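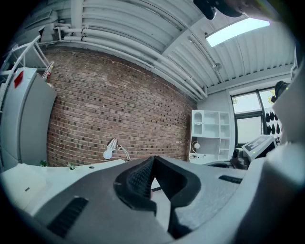
3.2 Gathering the examples

All examples were gathered by hand, with no robot arm in the loop. The person holds the gripper, squeezes, does the task, puts it down. Camera sits on the tool itself so what the learner sees in training is close to what it gets later on the arm. Same fisheye lens, same black ring round the edge. We did not crop the ring out; early tests with cropping lost too much of the side view.

Two people did the gathering, Brittany MacPherson and Liya Ejigu, both at the Warkley site. Neither had used the tool before February. Each had 20 minutes of practice, not kept. After that everything was kept, including drops and fumbles, and sorted later (see 3.4).

Figure 2. View from the camera on the hand-held gripper, Warkley site. The two black fingers are at the centre, with the room behind them: brick wall, white table along it with plants and a desk lamp, shelving and window further back.

Target was 2,000 examples over 15 tasks. Tasks are short, one or two objects each, and most are pick-and-place. Full list in the appendix. Order of tasks was shuffled per session so that tiredness did not always land on the same ones. Sessions were kept short for the same reason, though the Pola tasks ran over more than once.

Position tracking. We get the path of the tool from the video alone, nothing mounted on the walls. This works well when the lens has plenty of fixed detail to hold on to. Brick is very good for it, each one a bit different from the next. Plain white surfaces are poor. When the tool was held low and close over the table the tracker sometimes lost its place and the example had to be thrown out. 255 went this way, nearly all from two tasks (lid, cloth). We now ask the person to start each example with a slow sweep of the room before going in, and losses since then are much lower.

Light. Daylight was left as it was, no blinds. Pixel values at the brightest spots hit 255 and stay there, so no detail to recover. We thought about fixing exposure and decided against it, as the arm will have to work in rooms like this anyway. Abdella's earlier set used fixed exposure and the two should not be mixed without care.

Finger opening is read from the video as well, per frame. Simple enough: the fingers always show up in the same part of the picture, so a small model trained on hand-marked frames is enough. It struggles when the object held is black. Not solved yet, flagged in the logs.

Files were copied to the Drirkix server at the end of every session and checked for missing frames teh same evening. The last session was on 3rd March. One card failed part way and that batch was done again from the start, by the same person, so the split between the two is unchanged.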